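Open day at the Kusteck workshop - anyone else go?
Forum: Automation and Machines > Shows and Visits

kelpie_dave
Posted Wednesday, October 19, 2022

Went to the Kusteck open day this arvo, got in late becuase parking was a nightmare. Short version: worth it for the assembly cell, skip the forklift talk. Sausage sizzle was decent. They had 200 on the guest list and one bloke on the gate with a clipboard.

Cell demo was run by Visitación Paredes, from their integration side. Very good, took every question, even the daft ones. Photos from my phone were rubbish so these are off the page they put up afterwards.
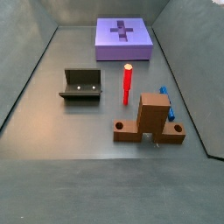

My beef is with how they pitched it. The talk was all "flexible automation, any part, any order" and then you look in the bin and it's a handful of chunky pieces in nice solid colours with plenty of bare floor between them. Purple box at the back with a cross cut in it, red peg standing up on its end. Lovely. My parts come out of the tumbler in a greasy heap, all the same grey. Would've liked to see that. Still, I run a 6 person shop and I came home thinking about it, so fair play to them.

gasket_gal
Went to the morning one. Reckon you're being harsh Dave. It's a demo. She said straight up at ours that it was about fitting parts, and picking from a heap was a seperate job. Maybe you missed that bit being late?

kelpie_dave
Could be. Was still circling the carpark.

torque_wrench_tim
Agree with Dave. Saw the Jikier stand in July, same story. Big blocks, big clearances, everyone claps. Show me a press fit.

gasket_gal
The black bracket has two little holes in the base, and the brown one's got a hole in each arm. You can put pegs in holes all day and learn a fair bit about tolerance. Not toy stuff if the fit is tight. Did anyone ask what the clearance was??

torque_wrench_tim
Nope. Too busy eating.

mallee_mick
Couldn't get there, stuck on shift. Couple of things I wanted to know if someone's got a minute. Got a Gaseck arm sitting under a tarp that the boss wants used for something.

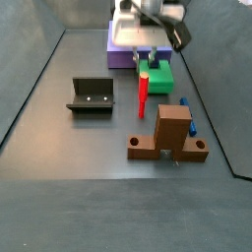
Do you have to book for the next one, or can you just rock up?

Book. They take names through the website, and the cell demo has its own list at 44 a session, so put yourself down for both.

mallee_mick
Cheers gal. And is it worth dragging the boss along?

gasket_gal
Depends on the boss. Mine fell asleep in the safety talk. Woke up for the cell though.

orozco_fan
Nobody's mentioned the Orozco controller talk!! Best part of the day for mine. Small room, no slides, just a fella with a whiteboard going through how they handle stops and restarts. Went over time and they had to kick us out.

kelpie_dave
Didn't even know that was on. Program was hopeless, two sheets stapled in the wrong order.

torque_wrench_tim
Controller talk was a sales pitch with a whiteboard, sorry. Asked him about price and he went straight to "let's chat after". Never saw him after.

orozco_fan
He was out by the urn for ages mate. I got a ballpark off him, not posting it here.

gasket_gal
Back to the cell. This is the bit I'd point Tim at, view from up at the gripper. One finger outside the arm of the U, the other down inside the slot. So it's holding the thing off to one side and has to get it square to the hole. Have a go at that with pliers.

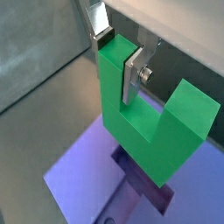 Green U-block held over its slot in the purple board. Kusteck open day.

torque_wrench_tim
OK that's a better pic than what I could see from the back row. Slot looks a match for the block. Still want a number for the gap.

kelpie_dave
I'll email her and ask. Anything else while I'm at it?

mallee_mick
Ask how long it took to set up. Boss will want to know that before anything.

torque_wrench_tim
Clearance, and how many out of 100 go in first try. On a Friday arvo, not on open day.

kelpie_dave
Righto, will send tonight. Post back here when I hear.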